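Brandcombe Surgical Skills List – archive
December 2025
Posted by: the list moderator

Subject: Re: Holding tissue without mangling it

Somebody wrote on Tuesday:

> I've read all 141 messages in the Herkum handling thread and come away
> knowing less than when I began. Half of you say to hold the tissue
> firmly so it can't slip, the other half say to hold it as if it were
> wet tissue paper. I've got my second practice day in Tummont coming up
> and I'd like to arrive with one idea in my head. Also, is anybody
> still using the old handout?

One idea, then: take a bigger bite and squeeze less. A mean little pinch at the edge puts all the force on a tiny area and then tears out, after which you take another mean little pinch next to it. I've watched people work their way along an edge like this until it resembled a postage stamp. They were all being gentle, and would have told you so.

The firm camp and the wet-paper camp are mostly arguing about different jobs. If you're putting something on stretch so that the other hand can cut, you need a hold that stays where it is, and a timid one that slips three times does more harm than a decent one taken once. If you only want to move something out of the way, don't grab it at all. Push it with the side of the closed instrument. The side is smooth and the jaws are ridged, and the tissue does know the difference even when you don't.
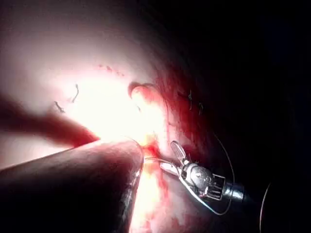

The other thing I'd practise is letting go. Everyone rehearses the grasp and treats the release as an afterthought, so the jaws open a crack and get dragged off sideways with a shred of something still in the ridges. Open fully, wait, back out along the line you came in on. It feels absurdly slow. I timed myself on the bench once and the whole performance cost me less than the throat-clearing I do before each stitch.

Keep both tips in view, too. If one has wandered off into the dark, stop and go and find it before doing anything clever with the other. And watch the colour of whatever you're holding. Pale between the jaws while you're on it is to be expected; a mark that's still there when you've moved on is worth a thought about your grip.

As for the handout, yes, people still use it, chiefly to stand coffee on. Page two is fine. Page three recommends the grasper for everything short of opening the post, and I'd leave it out. The Rana notes are better on traction, though whoever typed them had a grudge against paragraphs.

Bring something to eat to Tummont. The machine there takes coins and keeps them.

Comments (3)

"Bigger bite, squeeze less" is now on a sticky note above my bench. My practice pads still look chewed but the bites are at least bigger.

I'd defend page three. Well, the top half of it.

Could we have the Rana notes in the files section again? The November link is dead.

Recent on this list
Needle angles, continued (346 messages)
Practice pads: what do you all buy?
Tummont day: parking and lunch
Knots that slide when you'd rather they didn't
Old Herkum handout, page two only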